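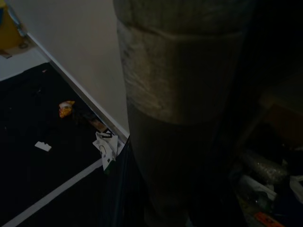 Small litter is the subject of our project, the kind that ends up on the floor beside a wall and stays there for days. We started Nendesau after noticing that the big open parts of the ground floor at Kassab Hall looked fine almost all the time, and that the trouble was at the edges. A crumpled orange-and-yellow wrapper between the white stripe and the baseboard is very easy to spot on a black floor, and you would think someone would pick it up on the way past. A flat white scrap close to it gets even less attention. We wanted to know what collects in that narrow strip, how much of it there is, and which way of picking it up is the least annoying to do every day. It sounds like a dull topic and we had a great time with it!

Where we worked

All the pieces in our tally came from Kassab Hall and the Peneck annex, both on the Ovemport campus. We split the floor into three zones: open floor, mat, and edge. Edge means everything between a wall and the nearest floor line or mat seam, or one shoe length out from the wall if there is no line. We argued for a long time about the shoe length (our feet are not the same size) and ended up cutting a strip of cardboard and using that.

We did 14 pickups in all. Every piece was logged by zone and type before it went in the trash or recycling. Anything smaller than a fingernail was left for the vacuum and isn't in our numbers. That rule was added after the first pickup, when one corner in Peneck turned out to be full of pencil shavings and we nearly lost our minds.

What we found

The total was 2,283 pieces. Food wrappers and parts of wrappers came to 595, the biggest single type by a long way. Plastic bags came to 158, and we had expected far fewer. The rest was a wonderful mix: bottle caps, bits of packaging, receipts, broken clips, tape, foam, and many small white plastic things that we never managed to identify. Those went on the sheet as "white bit." By the end "white bit" had its own column.

The edge zone beat the other two in every pickup. The mats came second. Light things like wrappers seem to slide across smooth floor until something stops them, and a baseboard stops nearly everything. We didn't test that properly, so please read it as a guess.

Color made a difference too, at least to us. On black flooring the white and yellow pieces were found on the first pass and the dark ones on the second, if at all. In Peneck, where the floor is pale, it was the other way around. Next time we would do both passes with a flashlight held low.

Picking things up

We compared three ways: by hand with gloves, with a broom and dustpan, and with a long tool that has a handle at one end and a thin rod going down to the floor. Hands are quickest for one or two pieces. The broom is great on open floor and bad on mats, where it mostly pushes things under the edge. The long tool was slow at first and then became everybody's favorite, mainly because you can work right up against a wall without crouching. Small pieces standing on end take some aiming. A crumpled plastic bag is much easier if you go for the loop of the handle, and we wish we had figured that out before the ninth pickup. 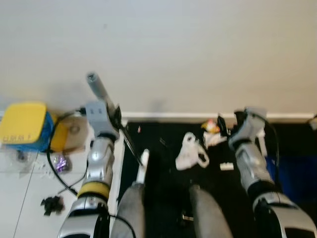 Problems and fixes

Our first tally sheet had too many types on it. We kept stopping to discuss whether a torn snack bag was a bag or a wrapper. The rule we settled on: if it held food, it's a wrapper, and if it has a handle, it's a bag. The early sheets were recounted from the saved pieces using this rule, so the totals above are all on the same basis.

Tall items leaning on or standing near a wall were another headache. Rolls, tubes and long handles hide whatever is behind them. We now move these first, check the floor, and put them back where they were. Two of our early edge counts are probably low for this reason.

We also ran out of labels twice. Bring more labels.
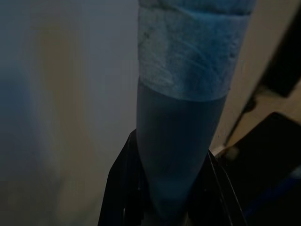 Page last changed: 12 February 2025

Still to do

The Peneck numbers need to be split by floor, and the chart by zone has the wrong colors in the key. We also want to try a soft sleeve on one of the tool handles and see if it makes a long pickup more comfortable. If you are in next year's group and would like to continue Nendesau, the blank tally sheets and the cardboard strip are in the project drawer on the ground floor of Kassab. Please keep the strip flat.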